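Open evening at the Grulberg shared workshop, 2023-06-30

Got there late, parking is terrible, missed the welcome talk. Quick notes before I forget it all.

Place is bigger than I expected. High ceiling, pale floor, long white tables. Members pay 75 a month and get a key, a shelf and as much coffee as they can stand. Rostam Ghaffari showed me round. He runs the gripper build with a few others, evenings mostly. Project is called Puso. The version before it was Oseo, which had one finger that moved and one that didn't, and by his account dropped everything you gave it.

Puso is a hand-held thing. Gray shell, two black fingers with textured pads on the inside, camera looking down over the lot. You carry it to the object yourself and do the grabbing, and the recording gets used later to teach an arm. The arm isn't built. Maybe September, he said, in the voice people use for maybe.

Pads are the bit everyone wanted to talk about. They've been through 11 versions. Too soft and they fold, too stiff and glass slides straight out. Current ones have a fine grid and are a pain to get out of the mold. Rostam keeps the rejects in a tub, I was allowed to take one home.

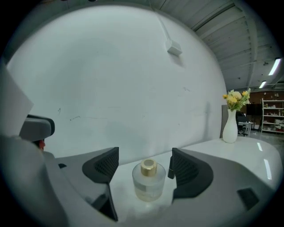
Gold-capped bottle in the first one, cube with the square markers in the second.

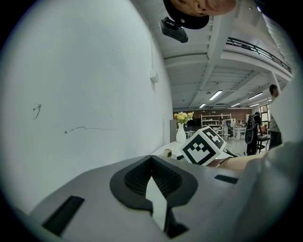
Is it expensive to build one at home?

Depends mostly on what you own already. With access to a printer the shell is just filament and patience, and the money goes on the camera and the screws and bearings. Budget for printing the fingers more than once.

Other stuff. They have 2,517 recordings so far, all sorted by hand into folders, and a fair few are junk. Naming scheme changed halfway thru and nobody wants to fix it. I offered, then saw the folders.

Got a go at holding one. Heavier at the front than I'd like – my wrist was complaining after six grabs. Gallardo, the other build group, wants to move the weight back behind the handle. Rostam isn't keen, says it'll mess up the balance when it goes on an arm. They went back and forth on that for a good while and I ate a sandwich.

Tips if you go: bring your own calipers, the shop pair are always out. Wear decent shoes, its a hard floor. Ask to see the tub of reject pads. Next open evening isn't fixed yet – check the notice by the door.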